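Pocket scale drifts during slow pours – load cell or firmware?
Forum > Brewing > Measurement and water

tulley_brew
Posted Tuesday, 07:12

I weigh doses and small pour-overs on a cheap pocket scale. Static readings are fine. If I pour very slowly, under a gram every few seconds, the display holds its old value and then jumps, or never catches up at all. Final weight after lifting the cup and putting it back is up to 4 g higher than what was displayed at the end of the pour. Is the cell worn out?

qaisi57
Posted Tuesday, 07:40

Zero tracking. The firmware treats slow change as drift and cancels it. Cheap cells creep with temperature, so the maker hides it in software. Nothing is worn out.

Ivel
Posted Tuesday, 08:05

Partly agree. Zero tracking should only operate near zero. What he describes at a loaded reading is more likely a hold filter: the display freezes until the change passes a threshold. Different mechanism, similar symptom. Has he tried it with a heavier starting load?

tulley_brew
Posted Tuesday, 12:31

Tried it with an 800 g jug as preload on the kitchen scale, which is less affected. The pocket one won't take that much, so I used a small cup. Still jumps.

Kurniawati Pattinasarany
Posted Tuesday, 13:02

Then Ivel is probably right about the filter. Check with a calibrated mass before blaming anything else. Place it, note the reading, leave it for 7 minutes and read again. If it moves, you have creep as well. Keep it out of draughts and away from the kettle – a warm cup on a thin platform is enough to shift a small cell.

qaisi57
Posted Tuesday, 13:20

I don't accept that it has to be near zero. Some of these re-tare against whatever they last called stable. I have had one do it with a cup on.

tulley_brew
Posted Tuesday, 18:44

No calibration mass yet, ordered one. It is the ordinary flat type, steel platform, four buttons down the side with the display between them. I use it on a hard level top. 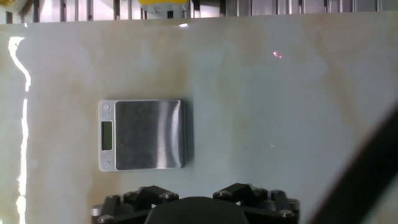
Lirari
Posted Tuesday, 19:10

Level is good, but it won't cure a filter. Pour in short pulses of a few grams and pause between them. Each pulse clears the threshold and the reading settles properly.

Ivel
Posted Tuesday, 19:26

Pulses work for me too. They do change the extraction, so if slow flow is the point of the recipe, buy a scale with the filter switched off or adjustable.

Paweena Yensuk
Posted Tuesday, 20:03

Or weigh the water in the kettle before and after. Evaporation over one brew is small compared with a 4 g error.

qaisi57
Posted Tuesday, 20:15

Only if the kettle scale has the resolution. Most read to 1 g.

tulley_brew
Posted Tuesday, 21:37

Pulses it is for now. Will post the creep figures when the mass arrives.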